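Notebook, September
Sourdough crispbread, batch 3 (the one with the rye)

Start 7.40 in the morning, which is early for me and shows in the handwriting.

Batch 2 went in the bin last week. Birthe maintains it was edible. Birthe also keeps a jar of something grey from Toft in the door of the fridge, so I am weighing her evidence accordingly.

Changes from last time: rye up to 600 g, salt left alone, water held back by 100 g and added only if the dough complains. Starter is the Veltska one, fed last night and again at half past six. It had a collapsed look and a smell of nail varnish. I used it anyway.

Mixing
Dough complained straight away. Added all the water in one go, so the holding back achieved nothing except one more dirty jug. Stiff, sticky, the colour of wet cardboard. Rested it under a tea towel and went to answer post.

The Clillix timer has stopped beeping again. It now just shows zeros at you in a reproachful way until you happen to look over. Resting time is therefore "long enough". Note to whoever orders things: a plain kitchen timer, please, with a bell in it.

Rolling
Rolled between two sheets of baking paper. Heiðrún's advice was to roll from the middle outwards and turn the sheet each time, and I did this for the first sheet and then forgot. The first sheet is noticeably flatter. I have written FOLLOW HEIÐRÚN inside the cupboard door.

The knobbly pin makes a good pattern and a terrible mess. Flour the pin, not the dough. Past me wrote this down after batch 1, on the back of a Rurance delivery note, and then filed it where it could do no harm.

Baking
Tray one: thin sheet, hot oven, top shelf. Edges dark before the middle had made up its mind. Flavour good where it wasn't burnt.

Tray two: same oven, turned down, middle shelf, door propped for the last few minutes with a wooden spoon. Much better. Snaps cleanly and tastes of caraway, although I thought I'd left the caraway out. Must ask.

Tray three: forgotten. See above re timer.

Tasting
Took the second tray down the corridor while it was still warm. Opinions given, in order of usefulness: "needs butter", "is this the same as last time", and a thumbs up from somebody with a full mouth. Birthe says more salt. Heiðrún says less rye, and that I should stop opening the oven to look.

The small room, same building:

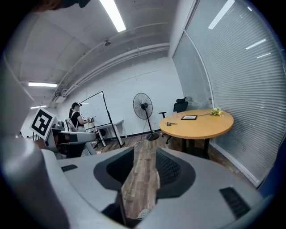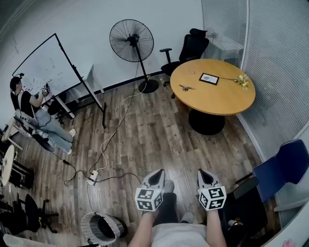 Next time
Rye down a bit, but I'm not telling Heiðrún it was her idea until it works.
Salt up slightly, on half the dough, marked with a fork so I know which half.
Feed the starter the night before and then leave it in peace.
Find out about the caraway.
Soak tray three before anyone sees it. It's under the sink, behind the bucket.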